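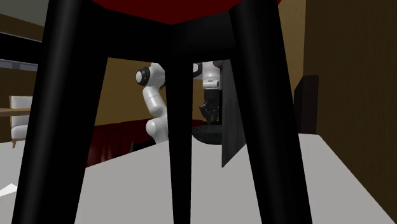

Do I need experience with robots to take part?
Most of our participants have none, and we teach the controls in the first session.

Flandumex is looking for people to help compare two hand controllers for a simulated robot arm with a two-finger gripper. You will move the arm on a screen, first with one controller and then with the other, and pick up household items from a tabletop. We want to know which controller people learn faster and where each one gets in their way, especially when furniture blocks part of the camera view.

What you will do
Attend 4 sessions at our Javdale office. Each one has a short practice period, a block of pick-up tasks and a written form on comfort and effort. You may stop for a rest between tasks whenever you like. The first block uses a fixed camera. In later blocks you choose the camera yourself.

Who can apply
Adults 18 and over who can use both hands and can read a computer screen, with glasses or contacts if needed. Left-handed people are especially welcome, as we had few of them in the December round. If you took part in that round, please wait for the next study.

Pay
You will be paid $266 for completing all sessions. If you leave early, you are paid for the sessions you attended. Parking is free behind the building.

Your data
We record controller movements and the simulator screen. We do not record your face or voice. Forms are stored under a participant number.

How to apply
Write to Hala Badawi at the Flandumex front desk, Room 1814, or call extension 3000 and ask for the controller study. Give your name, the hand you write with and the times of day you are free. Applications close January 12, 2024. Trevor Cormier schedules the sessions and will contact you with a start time.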